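Counting newts, or thinking we are

I have been putting off writing this one, mostly as I like the people involved and don't want to sound like the pub bore. But Adhiambo Rotich asked me straight out what I thought of the new pond figures, and a comment box isn't big enough.

The claim, for anyone who hasn't seen the spring newsletter, is that smooth newts at the Gamska ponds have gone up from 177 to 788 in two seasons. It has been passed round as a great success for the dredging. I'd love it to be true. I don't believe it, or at any rate I don't believe the size of it.

Start with how the first number was got. That year we did torch counts, three of us on a good night, walking the same bank and calling out what we saw. I was one of the three. We did six visits and quoted the best single night. The second number comes from bottle traps plus torches, with all the nights added together. Those are two different sorts of number and putting an arrow between them is a bit cheeky. A newt that turns up on four nights is four newts by the new method and one by the old.

Then there are the females. Anyone who says they can split a female smooth newt from a female palmate by torchlight, at ten at night, through duckweed, has better eyes than mine. The throat is the thing to look at - spotted in most smooths, plain and pinkish in palmates - and you don't see the throat from above. We used to write "small newt, sp." and leave it. The new sheets have no box for that. So where did they all go? Into smooth newt, I suspect, which would also explain why palmates have "vanished" from a site where I had males with proper tail filaments only last April.
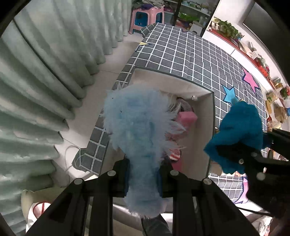
Imani Chege, who ran most of the trapping, has been very fair about this and sent me her raw sheets without being asked twice. The palmate column is blank on every page after the first. I asked whether anyone had turned the animals over in a clear tub before letting them go, and she said some nights yes, some nights it was raining and they wanted to get home. I've done the same myself. But then the sheet should say so.

Dagim Wolde makes the opposite case, and I'll put it here as he'd only put it in the comments. He says the dredging took out the sticklebacks, that newt larvae do far better without fish, and that a big jump is just what you'd expect. All fair. What I'd like to see is the larvae. There is one netting session in the file, in one pond, and it found a decent number without saying of what.

I also don't hold with the line about the site "approaching 1,000 adults". If you don't know how many you have counted twice, you don't know what you are approaching.

What would change my mind is quite cheap. Go back to the old bank, torches only, best single night. Photograph bellies from the traps, as the spot patterns are good enough to tell one animal from another and you would soon find out how many are repeat visitors. And put the "sp." box back on the form.

I've told Adhiambo I'll do the torch nights next spring if someone else will drive. My waders leak at the left knee and I'm not buying new ones until I've seen a palmate.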